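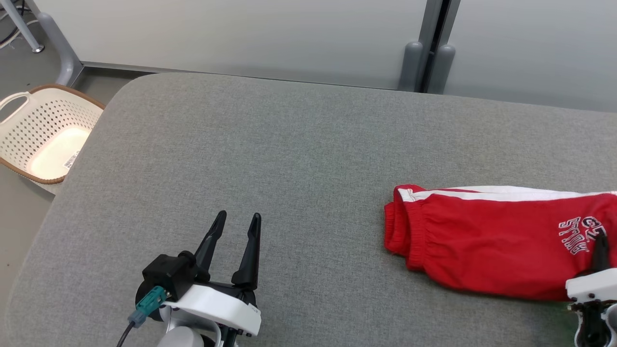

5.3 Recording a folding task by remote control

Before you start, read the cautions in section 5.1. One person holds the two Handstead leader handles. A second person stays near the stop button during the whole recording.

1. Place one garment flat on the padded table. Remove all other garments from the table top.
2. Open both grippers fully and bring them to the start position.
3. On the Sisden screen, choose New Task and type the name of the garment, for example "pants" or "T-shirt".
4. Press Record and wait for 5 seconds. Do not move the handles during this time.
5. Move one gripper to the edge of the fabric and close it slowly. Take only a small fold between the fingers.

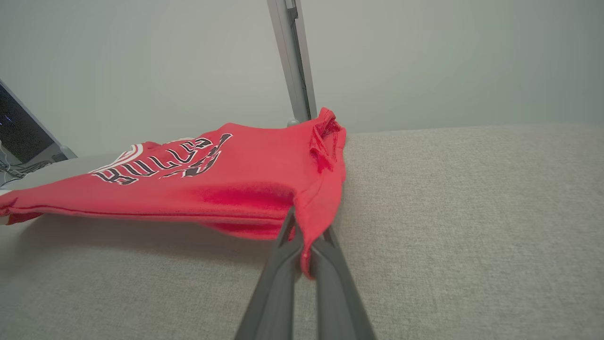

6. Lift the fabric a little and check that the fingers keep hold of it. If it slips, open the gripper and try again in the same recording.
7. Make the fold, open the grippers and return to the start position. Press Stop.

Note: Make 30 recordings for each garment. Change the starting position of the garment a little every time.

Caution: Do not push the finger tips into the table. If the force warning comes on, release the handles at once.

Recordings longer than 320 seconds are not saved. To delete a bad recording, see section 9.

Text checked by Youssra Ouali, Nov 15, 2023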